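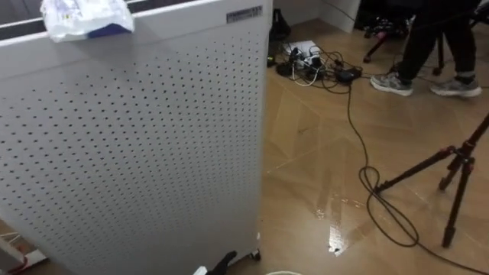
Floor conditions and cables inside the working envelope – what does your site rule say?
Board: Mobile manipulation / Safety and good practice
Replies: 9

tarn_offset
Our site rules for home-type test rooms are due for revision in February and I have been given section 2, floor and cabling. The current text was written for the Pritis arms, which were bolted to a bench, so it says almost nothing about the floor. We now run Skoma mobile units in furnished rooms with ordinary appliances, power strips and tripods.

Draft as it stands:
2.1 No loose cable in any area the base may enter.
2.2 Floor to be dry before the drives are enabled.
2.3 No person inside the working envelope while the arm is powered, except the designated operator.
2.4 Loose items on top of appliances to be removed or listed on the run sheet.

I would like comments on whether these can be enforced, and on anything missing.

kelpgrade
2.1 will be broken on the first morning. A furnished room has cables. An air purifier has a cable, a lamp has a cable, and your tripods probably have one each. Write a rule people can follow: cables that must cross the floor go along the wall line, or under a ramp cover, or are taped flat for their full length. Spare length is coiled and kept off the floor.

Also, "any area the base may enter" needs a drawing. Two people will give you two different areas.

tarn_offset
Agreed on the drawing. We have a floor plan at 10 cm grid that could carry a hatched no-cable zone. I am less keen on tape. On laminate and vinyl it lifts at the edges after a few passes, and then you have a cable and a strip of adhesive.

m_vantongue
Ramp covers are worse for small casters. Ours climbed the cover at an angle, the base yawed, and the arm controller took it as an external force and stopped. Correct behavior, but it cost us the run and an incident form. If you allow covers, specify that the crossing is square to the cover and that the max height is within the base datasheet limit.

kelpgrade
That is a path planning problem. I would not write a housekeeping rule around it.

m_vantongue
It is both. The planner does not know the cover is there unless somebody puts it in the map, and whoever lays the cover is following the housekeeping rule. Put the two requirements in the same clause or they will be owned by different people.
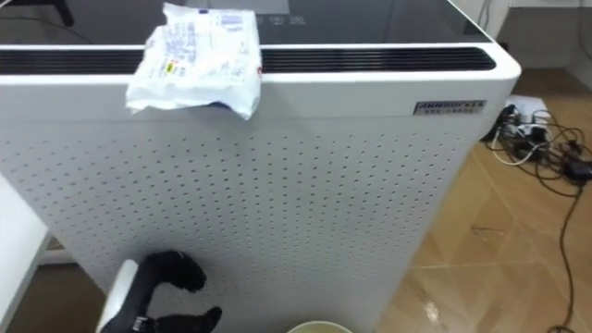 tarn_offset
I can do that. Revised 2.1: cables are kept outside the hatched zone; where a crossing cannot be avoided, a cover is used, entered in the map, and crossed at right angles. Cable slack stays outside the zone.

On 2.4, I want to keep the option of leaving items in place. A lot of our tasks are picking soft packaging off the tops of things, and removing it defeats the test. My concern is vents. A film pack that slips down over an outlet grille blocks the airflow, and the arm can also press it into the slats. I am leaning toward: any appliance with an item on or near a vent is switched off at the strip before the run.

rho_underlay
Switched off and unplugged are different states. With a strip you may be switching off the wrong load, including your own equipment. We label both ends of every lead after somebody at our Willthorpe room killed the logging PC in the middle of a batch. We lost 129 episodes. Label first, then write the switching rule.

Your 2.2 is also too short. "Dry" according to whom? On a glossy floor a reflection from the ceiling lights looks the same as a film of water, especially from standing height. We require a wipe test: paper towel, flat hand, three places along the base path. It takes under a minute. If the towel picks anything up, dry the floor and repeat.

kelpgrade
The wipe test is reasonable before the first run of a session. Before every run it will be skipped and the sheet will be filled in anyway. I have audited enough sheets with identical handwriting down the column to be sure of that.

rho_underlay
Ours is first run, plus any run that follows a task with liquid, plus after cleaning. I would not go lower. Wheel slip shows up in odometry, but by then the arm may be extended.

lintel_9
2.3 reads like it was copied from a fenced cell. In a home room you have someone resetting objects between attempts, so they are in the envelope many times an hour. What counts is the drive and arm state when they step in. We use: hold commanded, hold confirmed aloud, then enter. Exit is confirmed the same way. Closed shoes required, no exceptions.

m_vantongue
A software hold is not a protective stop. If the person is within arm reach, I would want the enabling device released or the e-stop pressed, whatever the throughput people say.

lintel_9
With a risk assessment that limits force and speed, we accept a monitored hold. Without one I agree with you. The clause should say which applies in which room.

tarn_offset
I will split it into 2.3a and 2.3b on that basis. Our rooms have no force assessment on file yet, so they fall under the stricter one for now, and reset time goes up.

Last question. Where do you store the signed sheets? Our form is 3712 and the old rule says a binder in the room.

rho_underlay
Scan at end of session, filed under the session ID. Binders go missing. Nieminen has a short template with a photo slot for the floor before start, and I can send you the fields if you message me.

kelpgrade
Take the photo from the doorway, same spot every time, or you cannot compare them.

tarn_offset
Noted. Message sent, and I will post the revised section in this thread once it has been through review.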